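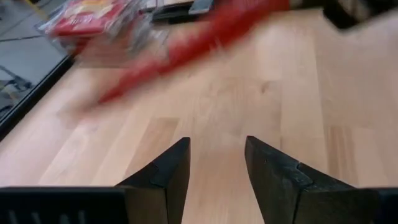 Slide 1: pale planks, fairly even light.

Leave this up while people find seats. Don't start until the door has stopped banging.

Opening
Good afternoon. My talk is called The Meeting That Should Have Been a Queue. I chose the title in July, before I'd written any of it, and have been trying to live up to it ever since.
I spent six years at Heltico booking rooms for other people's meetings. You learn a lot about an organisation from its room bookings, most of it sad.
(Pause. If there's no laugh, carry on as if none was expected.)

The diary exercise
Ask them to think of last week's diary. Which meetings would they have noticed if they'd been cancelled? Give them a full minute. It will feel like a week. Do not fill it with chat, you always do this.
At Heltico we had 106 regular meetings on the books. I wrote to whoever had set up each one and asked what it was for. I got 49 replies. Several of them asked me what it was for.
One weekly catch-up had outlived the project it was catching up on by two winters. People still went. There were biscuits.

What we tried first
Shorter meetings. We cut the hour to 45 minutes, and everyone arrived ten minutes late to make up for it.
Standing meetings. Fine for the young and the smug. The rest leaned on the radiator.
Agendas. Truritz sold us a template with 76 boxes to fill in. I filled it in once. By the time I'd finished, the meeting was over and had gone quite well without me.
(Skip Truritz if anyone from Truritz is in. Check badges at lunch.)

The queue
Explain slowly, as it sounds too simple and they'll be waiting for the clever part.
Small decisions go on a list. The person who can decide works down it every morning at half past nine. Anything still there at the end of the second day gets a phone call. A meeting is only booked if the phone call fails.
We pinched this from Pruler, where it was used for mending photocopiers. It suits people nearly as well.
Mention the snag: the decider goes on holiday. Ours went for a fortnight and came back to a list like a gas bill. Name a stand-in, in writing, before the suitcase comes out.
Next slide.

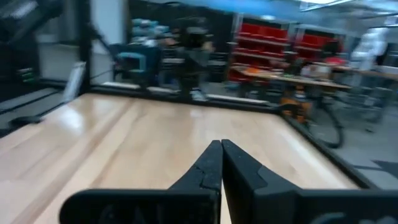
Questions I will probably get
"What about morale?" Have lunch together. Lunch is allowed to have no agenda.
"My boss likes meetings." Yes. Mine did too. Start with the ones the boss doesn't attend.
"Did it last?" Partly. The biscuits meeting came back under another name. I was invited and I went.
"Can we have the slides?" They're with the Shahbazi office, who will send them round. Don't promise a date this time.

If running over, drop the radiator bit. Finish by five, the bar opens then and I'm not competing with it.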